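Desk edge

A desk edge is the outer border of a desk or table top, the strip your forearms rest on all day. I started writing these entries for the Grikevis household wiki back in March, and I'll admit this is the one I looked forward to most (yes, really!). People shop for a top by color and size and hardly glance at the edge, and then they live with it for years.

Laminate tops are the usual case. A thin decorative sheet is glued to a board core, which leaves the sides of the board bare, so something has to cover them – plastic banding, solid wood, a metal channel, or just more laminate. Banding is the cheapest and it's what most of us have at home. Bright trim in a contrasting color comes and goes; my friend Radwa Filali adores it, and I like it fine on anything white.

The back edge is a different animal. It usually gets pushed up to a wall, so makers often leave it plain, and it's where the power ends up. A socket unit can sit loose on the top, clamp on, or drop into a cutout. I prefer loose, mostly because I move my furniture around a lot and I hate drilling. 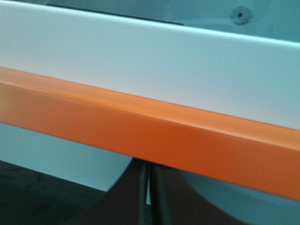
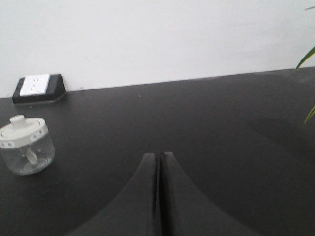

White panel with orange along its edge (first); dark tabletop against a white wall, with a socket unit at the back (second).

Dark tops deserve a word of their own. Matte black or charcoal laminate looks wonderful in the evening and shows every single speck by morning, so keep a soft cloth in the drawer! White is more forgiving of dust and much less forgiving of coffee. For either one I use warm water with a drop of dish soap, wiped along the seam and dried right away, since standing water can creep under banding and swell the core.

Loose banding can often be pressed back down with a household iron on low, if it's the kind with heat-activated glue. Put a sheet of parchment paper in between, go slowly, and hold it flat with a wooden block for 20 seconds while it cools. Corners are fussier and may need contact cement.

See also: Table top; Edge banding; Power strip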